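Lounge news: furniture care, room bookings and the July closure

The two ground-floor lounges at Treditia House get more use than any other rooms in the building, and the furniture has started to show it. The residents' meeting voted to put $1403 into upkeep this year. Most of that goes to having the big pieces professionally cleaned and the seams checked, and the rest covers supplies kept in the hall closet for everyday use. The cleaning firm is Ullex, the same company that did the stair carpets last time.

Replacing the seating was discussed and turned down. The lowest quote for a new set was well over what we have, and the current pieces are comfortable and sound. A proper clean every year and a little care in between should get us several more years out of them. 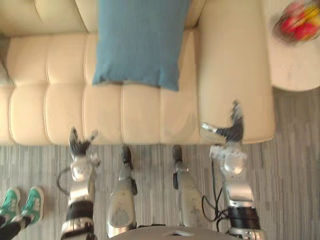

Everyday care for light-colored seating

Wipe up spills right away with a dry cloth, then go over the spot with a cloth dampened with plain water. Blot and don't rub. Please do not use kitchen spray, baby wipes or anything with bleach in it. These take the finish off, and the dull patches they leave can't be cleaned away.

Dust and crumbs collect in the seams. The small vacuum in the hall closet has a brush head for this. Put the brush head on before you start - the bare nozzle scratches.

Newspapers and new jeans can both leave color behind on cream or white surfaces. If you see a fresh mark, write it in the book on the hall table with the date and the room. Ullex has asked us to leave ink alone until they come, as most home remedies spread it.

Cushions and throws can be moved between rooms during the day but should go back at night. The covers that zip off are washed cold and dried flat. Don't put them in the dryer on the second floor, which runs hot even on the low setting.

Soft cloths are kept on the middle shelf of the hall closet. Use a clean one each time and drop the used one in the bin underneath. We bought 81 of them in the spring and we would like them to last the year. 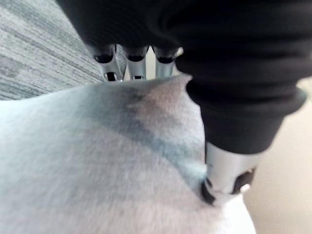 Use a soft, clean cloth on the furniture.

Room bookings

The Eze Room, at the garden end, can be booked for private gatherings for up to 10 people. The booking sheet is outside the office. Bookings run in two-hour blocks and there is no charge for residents. Guests of residents are welcome, but a resident has to be there the whole time.

Since the new sheet went up, the lounges have been booked some 358 times, mostly for card games, birthdays and the reading group. Evenings fill first. If you only need a table and a few chairs, please try the dining room before taking a lounge.

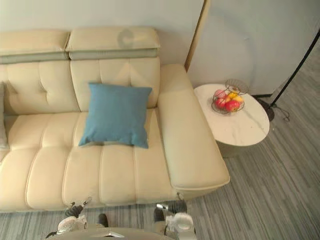 When your booking ends, put the furniture back where it was and open a window for a few minutes if you had food. Trash goes out with you. The room after yours may be booked, so please finish on time.

July closure

Both lounges will close for two days in July for the deep clean. Dates will be posted by the mailboxes once Ullex confirms them. The Gisamero coffee machine will move to the dining room for those two days and will work as usual.

Questions and corrections can be left at the office.

Posted 5/9/25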